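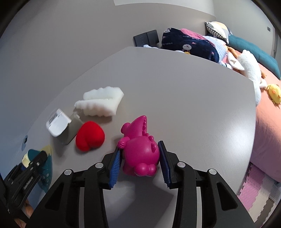 Frequently asked questions about the toy library

I get a lot of the same emails, so I finally sat down and typed up my answers. If yours isn't covered, write to me and I'll add it (eventually - I answer mail in the evenings, after my own kids are asleep).

What is a toy library?

It's a library, except you go home with a bag of toys! You pick things out, keep them for a few weeks and bring them back. We've been lending since I got tired of tripping over stuff my kids had played with twice, and we now have 264 families signed up.

Where are you?

We're in Drustuston, in the old Costache shoe store on the main street. The sign over the door still says Costache and I'm never taking it down because I love the lettering. Parking is in back. If the lot is full, the side street is fine after 4 pm.

How much does it cost?

Thirty dollars a year per household. That covers all your kids, however many you've got. If 30 is too much right now, tell me or Kerstin and we'll sort something out quietly. You don't need to show us any paperwork.

Who's Kerstin?

Kerstin Isaksson! She runs the desk in the mornings and I do the afternoons. She's also the one who repairs things, so if you have a question about a wobbly wheel or a puzzle with a chewed corner, ask for her.

How many toys can I take home?

Up to 8 at a time. A puzzle is one toy, and a whole train set is also one toy, so choose wisely. Ride-on things and the big play kitchen count as two. You can keep everything for four weeks and renew once, unless another family is waiting for it.

Can I see what you have before I come in?

Yes. The catalog is on the website and it has roughly 700 items in it. We use a program called Zamard to keep track, and it's good, but it only updates overnight. So something might show as available when it walked out the door an hour ago. Call if you're driving a long way for one particular thing.

My kid lost a piece. Are you going to be mad?

No! Pieces get lost all the time, at my house too. Please just tell us when you return the toy so the next family doesn't get a puzzle of a cow with no face. Stick a note in the bag if nobody's at the desk. We only charge if the toy can't be used anymore, and then it's half of what we paid for it.

And please look under the couch first. Then the car.

How do you clean everything?

Plastic toys get washed in warm soapy water and air dried on racks. Wood gets wiped down with a damp cloth. Dress-up clothes and soft toys go through the laundry every time they come back, which is why they take a couple of extra days to show up on the shelf again. We don't use anything with a strong smell, as several of our kids have asthma.

What ages is it for?

Babies up to about ten. The older kids mostly go for the board games and the marble run. I've had grandparents join just to have a stash for visits, and a couple of grown-ups who borrow the strategy games for themselves and don't even pretend it's for a child. Very welcome.

What about small parts?

Anything with small parts has an orange sticker on the bag and is meant for age three and up. If you have a toddler and a big kid at home, ask us and we'll help you find games that are okay to have lying on the floor.

Do you take donations?

Sometimes. We love building sets, pretend food, wooden trains and any toy animals that are still in good shape. We can't take stuffed animals, car seats, or anything with a battery door that won't close. Please don't leave boxes on the step! It rains here a lot and I've had to throw out some lovely things.

Can I borrow things for a birthday party?

Yes, we have party bags with a parachute, bean bags and the Zirico hoop game, which my son would play until midnight if I let him. Book early. September is packed for some reason, and June isn't far behind.

How do I return toys when you're closed?

There's a drop box by the back door for small stuff. Big things have to come in during open hours. Someone once balanced a toy stove on top of the box and it was very impressive, but please don't.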